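Mirnine Garment Care Station: Set-up and Use Guide
Section 4. Preparing and folding denim 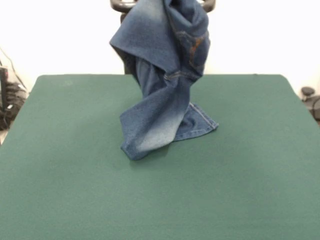 4.1 Scope

This section covers adult and youth jeans in cotton or cotton-blend denim. For lined trousers and bib overalls, see Section 5. The station must be leveled and the fold guide fitted (Section 2) before any of the steps below are carried out.

4.2 Before folding

1. Confirm that the garment is fully dry. Check the waistband, the pocket bags and the inside leg seams by hand.
2. Empty all pockets, including the coin pocket.
3. Close the zipper or fly buttons. Fasten the waist button last.
4. Lift the jeans by the waistband and let the legs drop toward the table.
5. Turn the waistband until both legs hang free of each other. Heavy denim may need a second turn.
6. Shake once, downward. Do not snap the fabric.

Note: A leg that has twisted on itself will show its seam crossing the front of the thigh or knee. Some jeans are cut so that the side seam drifts forward after washing. Do not pull these seams straight; align the hems and accept the drift.

CAUTION: Do not lift jeans by a belt loop or by the edge of a back pocket. Contrast stitching can break under the weight of the legs.

4.3 Laying out

1. Lower the hems to the table first, then the knees, then the seat.
2. Place the back pockets face up.
3. Smooth from the waistband to the hems with a flat hand. Open any hem that has folded under.
4. Check that the yoke seam lies flat and that neither pocket is creased.

4.4 Standard fold

1. Bring the left leg over the right leg so that the back pockets are on the outside.
2. Align the inseams and push the crotch point in to form a straight edge.
3. Fold the hems up to the lower edge of the pocket.
4. Fold once more to the waistband.
5. Press lightly and move the stack to the shelf.

Maximum stack height is 10 pairs, or 11 if the Flinon divider is installed.

Note: Faded areas mark more easily than dark ones. Place the folded edge, instead of the faded thigh panel, toward the front of the shelf.

CAUTION: Unwashed indigo denim can transfer color to light surfaces. Cover the table with the supplied cloth (part 146) and replace the cloth when staining is visible.

4.5 Related parts

Part 22: fold guide, long
Part 146: table cloth, undyed

Section text revised by Liis Lill, September. Section 5 follows.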